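Titwood Grinders and Rolling Trays – Questions and Answers

Which grinder size should I choose?
The small Monen has 3 parts and fits in a pocket. The large one has a deeper bottom chamber and is better for home. Both use the same teeth.

How do I clean it?
Put the metal parts in the freezer for a short time, then brush them over paper. Please do not use the dishwasher – the coating becomes dull.
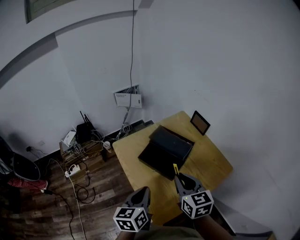

Can you engrave a name on my tray?
Yes, on the Espiritu tray only. Write the text in the order notes, maximum 3 words. Engraved trays cannot be returned.

How long does delivery take?
Normal orders arrive in five working days, in a plain box without our logo. In July it can be slower.

Do you sell to shops?
We do. Wholesale orders start from 2000 pounds and go through our Trustmont account. Please write to Arnel Lumanlan and tell him which models you need.

Do you sell herb or seeds?
No, only accessories, and only to adults.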